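From: Clodagh Breathnach
To: Grarken automation list
Subject: Re: Tovell open day – worth the trip?

Elin Llewellyn wrote on 11 March 2022:
> Did anyone from the list get over to the Tovell open day in the end? Eluned said
> the flower arranging demo was the one to see, but she only caught the tail end.
> Thinking of booking for the September one. Is it all slides, or do you get
> near the robots? And is parking as bad as people say?

Hi Elin, all,

Yes, went with Yannick. Writing this on the train so excuse typos.

Not all slides. Twenty minutes of talk (skip it if you've seen the Darstead one, same material), then you go through to the demo room in groups of 8. Eluned is right, flowers were the best bit. Artificial stems, bound with twine or tape, and the fingers take hold right at the binding.
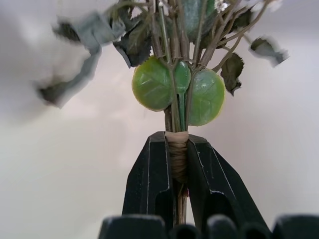
Asked Dayana Arellano, who was running it, how they set the grip force. She said mostly by hand, lots of trial and error, and they've logged 2,296 attempts so far. Didn't catch over what period, sorry. She was very open about the failures, thin stems twisting in the grip mainly, and leaves getting in the way of the wrist camera. Yannick wanted to know about force sensing in the fingertips – she said ask again in September.

Other half of the demo is the vase work. Two arms, white vases, dried flowers. Slower than I expected tbh, but you can stand quite close and they'll stop and answer qustions. 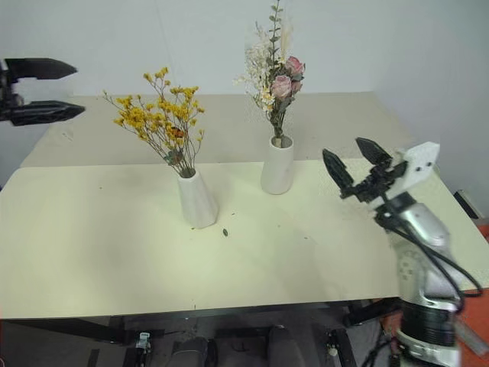
The planning is done one arm at a time for now, they want both moving together by the next open day. I'd go back for that alone. The Beddoe people had a stand in the corridor as well, leaflets mostly, didn't stop.

Practical stuff – parking is awful, yes. Take the 129 bus from the station, stops outside. Sign in at the side door, not the main one. Tea free, sandwiches not. Book early, our slot was full.

Can forward Dayana's handout if anyone wants it, it's 2 pages, just shout.

Clodagh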